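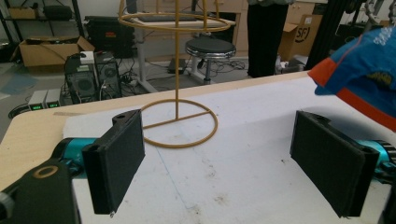

Display easels keep sliding on a painted shelf, what do you put under them?

Asked 4 September 2026

Hi all! I collect old dessert plates (I'm up to 38, please don't tell my husband) and I finally got a long white shelf up in the dining room for the good ones. Trouble is, the paint is semi-gloss and the little wire easels creep forward every time somebody shuts the back door. I lost a Brollum saucer in August that way and I'm still sore about it.

I tried poster putty, but it left greasy spots on the paint. I don't want to screw anything down since I swap the plates around a lot. The wall is plaster if that matters. Any ideas?

3 answers

Clear bumper dots, the kind for cabinet doors. Get the thin ones. I put 2 under the front feet and left the back alone, which tips the plate back a hair and that helps too. Mine are from Vodley and they've held through two moves and one very fat cat. Wipe the shelf with rubbing alcohol first or they'll peel, and try it on a hidden corner because some paints don't like it.

museum wax

OK so I went way overboard on this one. My shelf is over the radiator and everything up there rattles, so dots weren't enough for me. What I ended up doing was running a thin strip of wood trim along the front edge, painted to match (you really can't see it from the table!). If an easel walks, it walks into the trim and stops. I cut mine from leftover molding, and it took around 3 hours including waiting for the glue and having lunch.

Also check your easels. I had a batch from Nistora where the legs weren't level, and they rocked no matter what I stuck under them. Set one on a flat counter and poke it. If it wobbles you can bend the leg a little with your hands, just go slow. And putty spots came off my paint with dish soap and warm water, but I got to them the same week.

Comment from asker: Poked them all, four are wobbly!! Getting the dots tomorrow and thinking about the trim.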